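Nurmi Brick Library: Frequently Asked Questions

What is the Nurmi Brick Library?

It's a shelf of LEGO you can borrow, much as you would a novel, except that a novel seldom ends up under the couch. Members take home a kit for two weeks, build whatever they like and bring it back in pieces. We share a storefront with the Bovevau reading room and keep roughly the same hours they do, minus the early mornings.

Who can join?

Anyone with a local address. There's no upper age limit, and if you've been in on a weeknight you'll know the adults are worse than the kids about hogging the sloped roof pieces.

What sizes do the kits come in?

The Starter is a baseplate and a small handful of bricks. The Fekau is a box of 200 pieces in mixed colours. The Flonotlow is mostly wheels, hinges and windows, and was named by Joni Aaltonen, who has declined to say why.

Why would I want the Starter when it has hardly anything in it?

Everyone asks this, generally while holding the biggest box in the place. The Starter is for short builds, the kind you can finish before supper. Give a seven-year-old a full tub and you get forty minutes of rummaging. Give the same kid a handful and you get a duck, a boat, or something described with great confidence as a duck boat.

Siiri Rissanen runs our beginner afternoons and likes to start people off with the plate bare and the bricks in a row along the front of it, every one a different colour or size. You can see your whole supply without digging, and you pick your first piece on purpose. The row needn't be straight. Hers never is.

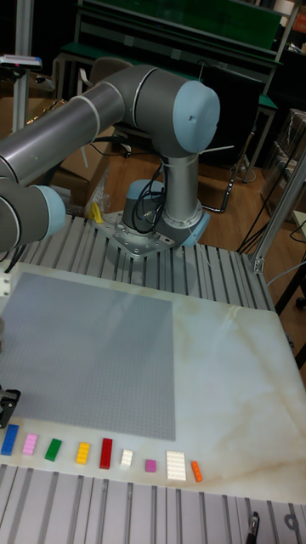 Does it matter what I build on?

More than you'd think. Carpet eats small pieces. A bedspread lets the baseplate flex, so corners pop up while you're pressing down in the middle. Use a hard, flat surface with good light. A kitchen counter or a big cutting board is ideal, provided you can get the cutting board back from whoever is making dinner.

A grey plate is easy on the eyes and shows off nearly every colour, apart from grey, which you'll find by touch and bad language.

What's the difference between a brick and a plate?

A brick is the tall one. A plate is a third of the height. A baseplate is the big thin one you build on, and it has no tubes underneath, so it won't clip on top of anything. Kalevi Savolainen will explain this at greater length if you let him.

How do I separate two plates that are stuck together?

With the orange separator tool in the lid of your kit. Please don't use your teeth. We can tell, and so can the next borrower.

Do you wash the bricks?

Yes. They go into a mesh bag in lukewarm water with a bit of dish soap, then onto towels overnight. If you'd like to wash them yourself before returning them, thank you, but skip the dishwasher. We have a small collection of bricks that met a heating element, and they no longer fit anything.

I've lost a piece. What now?

Look inside the vacuum, then the dog's bed, then your slippers. If it still hasn't surfaced, write the colour and size on the return slip. The first 4 missing pieces are forgiven. After that we ask for a small donation to the spares drawer.

I seem to have returned more pieces than I borrowed.

This happens almost as often. Aleksi Heinonen keeps a jar of orphans at the front desk and you're welcome to come and claim yours. Bring a description. "Red" will not be enough.

Can I donate our old LEGO?

Please do. Mixed tubs are fine, and sorting them is most people's favourite job here. We can't take other brands, marbles, or the lone sock that seems to come with every tub.

Can I keep my creation?

You can keep a photo of it. Veikko Saarinen pins the good ones up by the door, and his standards have slipped since April, so your chances are excellent.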